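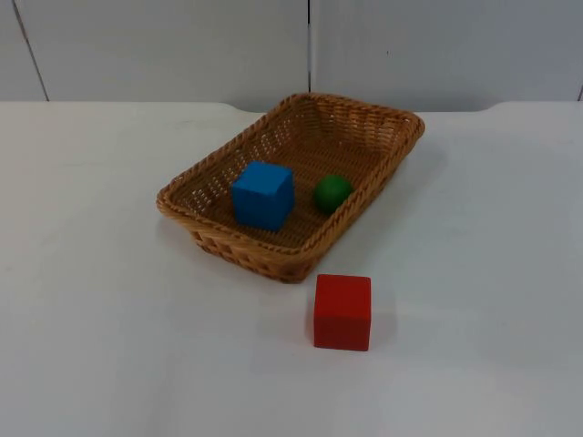 Wicker basket, white table.

2009-03-13

Slept badly again. Up before six, coffee, then walked down to Brøndum to catch the early bus. Svend Ingvarsson was already at the stop with his seed potatoes in a sack. He wants to put them in before the end of the month. I told him the ground behind my place is still hard two inches down. He said his isn't.

Paid 100 for the garden plot, same as last year. Asked about the fence on the Jurna side and got no clear answer.

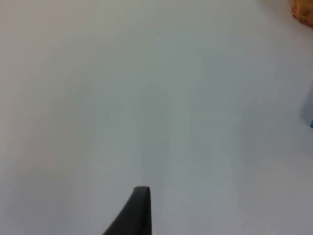

Onions are started, ten to a tray. The leeks I sowed in February came up thin and I may have to do them over. I keep putting off the plan for the beds. A smooth white tabletop with nothing printed on it is how my plan looks at the moment, apart from the row of beans I promised Sólveig Ravn. She called after supper and we talked too long about slugs. She is against pellets. I am too, until June.

Rain after dark. Left the cold frame shut. Need twine, and the other gloves.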